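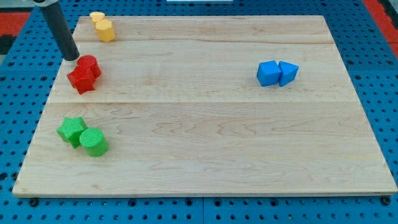 I've got a bone to pick with the idea that every hobby needs to pay for itself. I glued up a chopping board for my sister in February, took it to work to show it off, and before I'd finished my coffee Ronaldo Umali had told me I could get 70 bucks for one at the markets. Lovely bloke, and he meant it kindly! But I've heard it about my jam, my crook watercolours and now this, and it wears me down a bit.

The minute you sell something you've got a stall fee, a square reader, a bloke called Kenneth Yap emailing you about public liability (hi Kenneth, I did read it) and a stranger who wants theirs in a different colour by Christmas. I tried it once with the jam. I made 270 dollars over a whole summer and couldn't look at an apricot for 2 years.

I like being slow and ordinary at things. I like spending an entire arvo sanding while the cricket's on and having no one waiting at the other end. If you want to turn your hobby into a business, go for it – I'll probably even buy something. Just let me give mine away in peace.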